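Rodus gallery -- kitchen runs, sim

Updated 2026-10-27

Quick dump of renders from the Rodus project, more when I get time. Short version for anyone landing here cold: we train one policy per object family in simulation, all on the same arm, then swap textures and layouts at test time and see what falls over. Kitchen set is called Prydderch. 200 training layouts, 18 held out. Write up is in the works, Yutong Kong has the draft.

Fixed view first. Franka, coffee machine, counter clutter. Clutter gets reshuffled between layouts, counter and wall textures too.
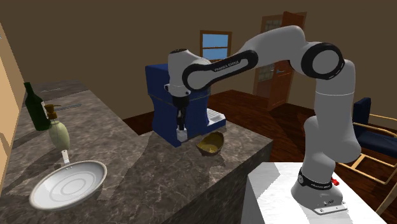 Policy gets two views, 2000 demos total, all scripted. No human teleop in this batch. We tried teleop back in April and the demos were nicer to watch but the policy trained on them was jumpy near the grasp, so we went back to scripts. Marina Raptis still thinks we gave up on it too early. Maybe. She has a branch.

Wrist view next. Small stuff is where this camera earns it's keep. With only the fixed view the success rate on small objects was bad, like really bad. Adding wrist got us to 70 percent on the held out layouts. Salt shaker is in that group.

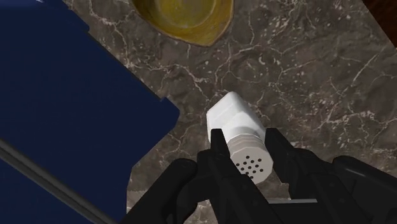
Orientation is the open problem. Grasp scoring only checks that the object is held, doesn't care which way up. Fine for a pick benchmark, useless if you want to put the thing down standing. Plevamen (our scorer) gets an orientation term in the next version, then everything has to be rerun -- nearly a full week on the Dradmont cluster, if the queue behaves.

Also on the list: randomize wrist camera pose a bit more, fix the texture seed bug, lighting. Lighting is to even right now and I dont trust any transfer claim until that changes.

Configs and seeds on request, email either of us. Bigger set of renders goes up with the draft.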